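Larnen Slip-Case Storage Box, Small
Item no. 2000-13
Category: Craft room and desk storage
Availability: in stock, ships from the Gendulham warehouse

A small two-part storage box for beads, thread, clips, game pieces and other things that end up loose in a drawer. The outer case is molded plastic. The inner tray slides in and out through one open end, so the contents can be carried to the table without taking the whole box off the shelf.

The small size fits standard 13-inch shelving two deep. It also fits the Tranura drawer frame (sold separately), which holds four small boxes or two large ones.

Details
Outer case and inner tray: polypropylene
Weight empty: 137 g
Maximum load: 2 kg, spread evenly
Colors: lime, white, slate, brick red
Tray color: white in all versions
Rounded corners
Top-rack dishwasher safe, tray only

What comes in the box
One outer case
One inner tray
One sheet of 46 blank adhesive labels

Dividers are not included. The Org divider set has three short pieces and one long piece and fits the small tray only. For the large tray, order the Org Long set.

Using the box
Push the tray in until it stops. A new tray may feel tight for the first week or so and will loosen with use. If it still sticks, wash both parts in warm water with a little dish soap and let them dry completely before putting them back together. Do not use oil or silicone spray. Both leave a film that picks up dust and gets onto paper and fabric.

The case can stand upright or lie flat. For very small items such as seed beads, keep them in their own lidded tubes. The tray does not seal against the case, and fine items can work their way into the gap when the box is moved.

Stack no more than five boxes when full. On an open shelf, put the heaviest at the bottom.

Care
Wipe the outer case with a damp cloth. Avoid scouring pads, which dull the finish. Permanent marker can be removed with rubbing alcohol on a soft cloth; test a small spot on the bottom first. Keep the box away from radiators and out of parked cars in summer. The case can warp, and a warped case will not take the tray.

Label glue comes off more easily if the label is warmed with a hair dryer on low and peeled slowly from one corner.

Changes to this item
Starting in September, the small box ships with the label sheet inside the tray instead of taped to the outside. Older stock may still have the taped sheet. The boxes are otherwise the same, and old and new trays can be swapped.

The yellow version has been discontinued. Replacement trays for it are the same as for all other colors.

Ordering and returns
Sold singly or in cartons of 12. Carton orders must be one color. Unused boxes can be returned within 30 days with the label sheet intact. If a tray or case arrives cracked, send us the item number and the color and we will replace that part. There is no need to return the broken one.

Related items
Slip-Case Storage Box, Large
Tranura Drawer Frame
Org Divider Set, Short
Replacement Tray, Small
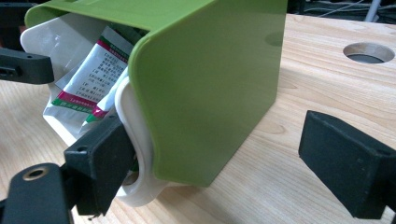 Larnen Home Storage Department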